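Filed under: Sheds, Bins & Bits

Packing a mixed bin the way a robot likes it

I've been reading up on robot picking research all winter and it has completely changed how I sort my shed! The group behind the Droven project wanted to know which ways of filling a bin make it easiest for a gripper to get one thing out cleanly, and their results work beautifully for human hands too.

Their method is lovely and simple. Take 50 household objects, put a handful at a time in a plain grey bin, have the arm try for one, then shuffle and go again, 200 tries for each layout. They compared everything heaped in the middle, everything along the walls, and a loose spread with a gap beside each item. 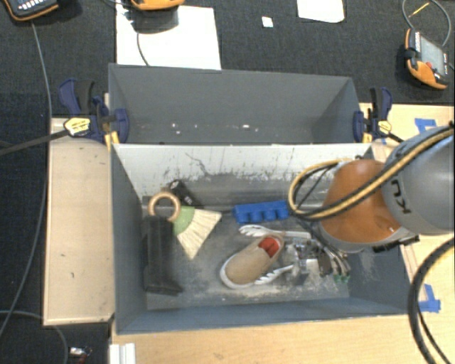
The loose spread won easily, and the gap didn't have to be big. A finger's width on 2 sides of an object was enough, and more room than that made hardly any difference. Heaps were the worst (no surprise to anyone with a drawer of extension cords), and things jammed in the corners came a close second.

So, tips for your own bins:

Leave a finger gap on two opposite sides of anything you grab often.

Keep long skinny things parallel to a wall but a little off it.

Turn shoes and gloves so the opening faces you.

Clamp or wedge a light bin to the bench before you rummage. Mine used to skate all over the place!

Stop at one layer. I got up to 19 small items in my biggest tub before I had to start stacking, and that's plenty.

I redid the garden tub first and the colour-coded paint gear after that. The glue shelf is next.

Related:
Kodikara knots for tying back hoses
Sindow hinges: fixing a lid that sags
Getting grit out of a plastic tub
The Mutitz method for sorting screws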